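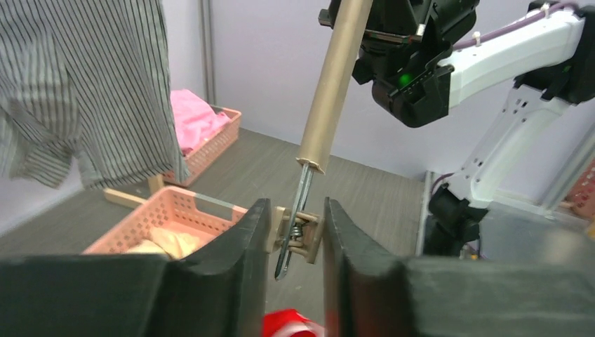 4.2 Attendance and the relegation places

The second question was whether the spectators stay away when their club is already sure to go down. We used the gate records of the regional handball league for 39 home matches, all played in the last part of the season. The records were collected by Armelle Jacquet from the club offices, and for Umness she had to read them from paper lists. Two matches of Zurkeck were moved to a smaller hall and we left them out of the comparison, but they stay in the table of the appendix.

Figure 3. Home attendance by match day for the four clubs in the lower half of the table. The broken line marks the day when relegation was certain.

As Figure 3 shows, the fall is not the same for every club. Vunik had its best gate of the season in March, with 3,920 persons against Camenzind, and this was one week after the relegation was certain. We think that the local rivalry explains this number better than the table position does. In the next home match the gate was under 1,000, and it did not recover. Umness lost spectators more slowly – the club sells many season tickets, and the office counts every ticket as a visit, also when the seat stays empty. For this reason we do not compare its numbers directly with those of the other three.

Camenzind was safe from match day 21 and is therefore our only case of a club with nothing to win or lose. Its gates changed very little until the end. With a single club we cannot say if this is typical. The effect of the weather and of the starting time is treated in Section 4.3, where the evening matches are separated from the afternoon ones.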